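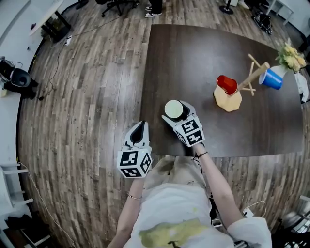

Lorraine Costigan wondered whether anyone had tried standing the post up before touching a single cup, and that set off most of the replies collected here.

Mug tree keeps ending up in a heap, how do you load yours?
Posted by tipoki_fan in Kitchen & Table

I love my wooden mug stand (the kind with a thick post and thin pegs) but it goes over so easily! I hang two cups on one side and the whole thing leans. I have a red one, a blue one with a white inside and a cream one with a black band, plus a few more in the cupboard. It lives on our dining table next to a vase of flowers, so a tumble means water too. Is there an order to hang them in? I don't want to screw it to the table.

3 replies

Lorraine Costigan
Oh, I have been through this! Get the post upright and the base flat first, with every cup off it, and give it a little push to see if it rocks. Mine rocked like a boat because the bottom wasn't flat (it's one of those wavy natural shapes). I stuck 2 felt pads under the low side and it has been steady ever since May.

Then hang the heaviest cup on the lowest peg, over the widest part of the base, and put the next one straight across from it. Keep going like that, side to side, working up. Light cups go at the top. Handles all the way onto the peg, right up against the post! A cup hanging off the tip pulls much harder than you'd think.

And weigh them if you have a kitchen scale, it's kind of fun. My everyday cups are roughly 500 grams and my little espresso ones are 80. I'd been putting the big ones up top for years.

Drimska
just lay it down when ur not using it lol. or get hooks

Plellden
Agree with Lorraine on going side to side. I'd add: move the flowers! Slide the vase to the far end so you can reach all the way around the stand, and turn the stand instead of stretching across it. I use one hand on the post and one for the cup until there are two on there.

If the pegs are slick, a small rubber band near the end of each one stops the handles from creeping forward. Mine has 7 pegs and I only fill the ones that have a partner opposite. Looks great with a gap or two anyway, and I get to swap the colors around.

tipoki_fan
Felt pads are on and it doesn't rock anymore!! Trying the blue one on the bottom tonight with the cream one across from it. Thank you both so much.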